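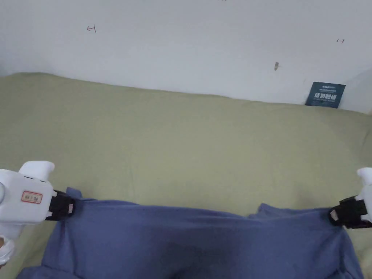
Most advice on playing your first qualifying round is written by people selling lessons, so treat it with suspicion. That goes for this page too, although I have nothing to sell. I have played three regional qualifiers, missed in all of them, and caddied in a few more. Grip pressure is where the advice is thickest. The usual line is to hold the club like a tube of toothpaste, and I have never met a golfer who was helped by it. Try a cloth instead. Lay something soft and blue or any other colour across a bed, as in the photo, and pinch it at two points, one on each side. Lift until the fabric wrinkles and stop there. Now pick up a wedge and use no more force than that. It won't fix a slice, whatever Corina Mösli tells her Saturday group, but it gives your hands something to compare against.

Step 1. Enter early and read the conditions of entry yourself. At Dretavbridge last year the handicap limit had changed and half the car park was still quoting the old one.

Step 2. Play the course once beforehand. Once is plenty. Write down where you would be happy to miss on each hole and ignore the yardage book's ideal line, which assumes you hit it 27 yards further than you do.

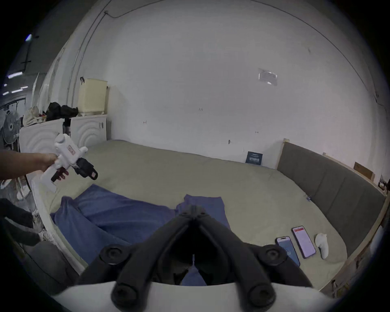
Step 3. Leave your clubs alone. The week before a qualifier is when people buy a Drivix driver, because Grabner or someone has told them it adds distance. I tested one for a month. My good shots went the same distance as before and my bad ones went further into the trees.

Step 4. Warm up for less time than you think you need. Senyo Agyeman hits 13 balls, putts a bit and goes to the tee. I used to empty a bucket and was tired by the turn.

Step 5. Have a plan for a bad start. Mine is dull – hit an iron off the next tee, aim at the middle of the green, take two putts. I can't prove it saves shots. It does stop me trying to win them all back at once.
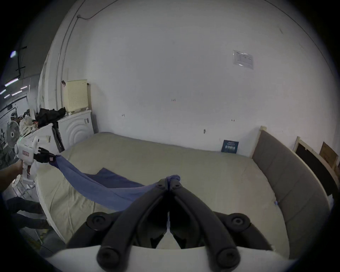
Step 6. Check your card before you sign it. Go through it hole by hole with your marker, out loud if need be. Shazia Jatoi signed for a four that was a five at Welitz and was disqualified, in a round that would have got her through.

As for sports psychologists, breathing apps and the rest, try them in practice if you like. I would want to see some scores first.

Last updated: December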